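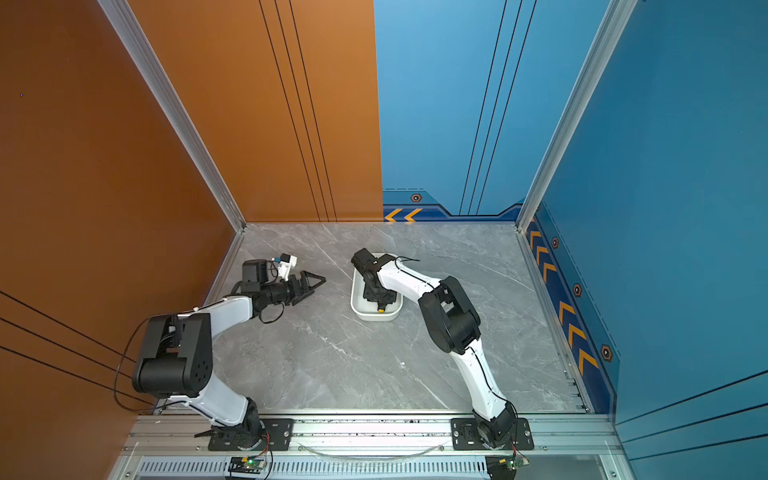

Trays on a Stone Counter: What Works and What I Don't Believe

Home | Kitchen | Workshop | Cleaning | Storage | Ask Us

Last updated: October

Every few months somebody tells me that a tray will change my life. Put a tray on the counter, they say, and the mess takes care of itself. I have had plain white trays on gray counters for years and the mess has never once taken care of itself. A tray is a dish with a flat bottom. It is still worth having, as long as you don't ask too much of it.

Start with the kind. The plain plastic ones with a raised rim and rounded corners are fine. The rounded corners matter more than the price, as you can run a cloth through them in one pass, while square corners collect grit and you end up in there with a toothpick. Ekrem Tekin, who fixes small appliances at the same table where his family eats breakfast, swears by the divided kind. I tried one. The dividers were always the wrong size for whatever I had in my hand, and I went back to the open sort within two weeks.

Keep one tray out. If you own five, four of them go in a drawer. A second tray on the counter means you have stopped putting things away and started sorting them, and you can sort things for the rest of your natural life.

Put it a little back from the front edge, somewhere you can reach without stretching. Elbows find anything that sits at the front. I have also seen the advice to line it up with the wall so it "reads as tidy." Try it if you like. Mine sits whichever way my hand wants it and I have had no complaints. 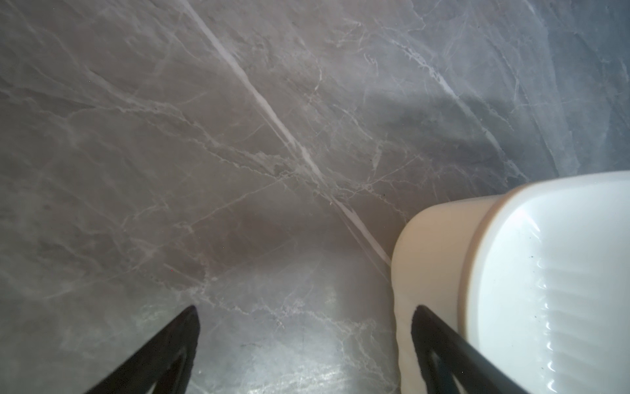

Veined patterns hide things, and people who sell countertops call this a benefit. It hides crumbs, sure. It also hides a small pale screw, a drop of clear glue and the back of an earring. If you do any kind of fiddly work at a counter like this, wipe it before you start as well as after, and then look across it from low down with a light on the far side. Bumps show up that you would never see from above. A phone flashlight is plenty. You don't need the inspection lamp that Loltden sells for 27 dollars, though I'm told it's a nice lamp.

On cleaning: warm water, a drop of dish soap, a soft cloth, then a dry cloth. That covers nearly everything. Real marble doesn't like vinegar or lemon, whatever your aunt read, and if you aren't sure whether yours is stone or a printed pattern, treat it like the fussy one. I bought the Praltau stone spray once to see what the fuss was. I did one half with the spray and the other half with soap, asked Beril Bozkurt to pick the better side, and she picked the soap. One kitchen and one opinion, so take it for what it is.

Shine is another thing I'd leave alone. Glossy counters glare under a bright light and no polish is going to help with that. Move the lamp to one side.

Now, tools. Screwdrivers come into the kitchen to tighten one cabinet handle and stay until spring. My rule is that the tool goes home the same day, before supper. Gönül Başaran gives hers 20 minutes, with a timer, and I admire that without being able to do it.
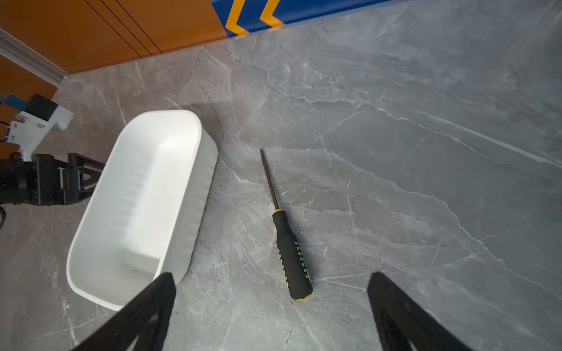 While it's out, lay the screwdriver down flat beside the tray and keep the inside of the tray for screws and other small parts. Drop a heavy handle in on top of them and they jump. I know some people like a magnetic mat for this. It's good for steel and useless for brass, and a fair number of cabinet screws are brass, so check before you spend the money.

Wipe the tray itself too. People forget. Specks gather low down in the corners, and on white plastic you'll see them. Tip it over the trash first and use the cloth second — the other way around you just make mud.

As for soft-grip handles, they pick up grease and then they pick up everything else. Soapy cloth, old toothbrush for the ridges, dry it well, and don't put it in the dishwasher. İlker Soylu wrote in to say he has run his through the dishwasher 65 times with no harm done. Maybe so. I'd like to see the handle.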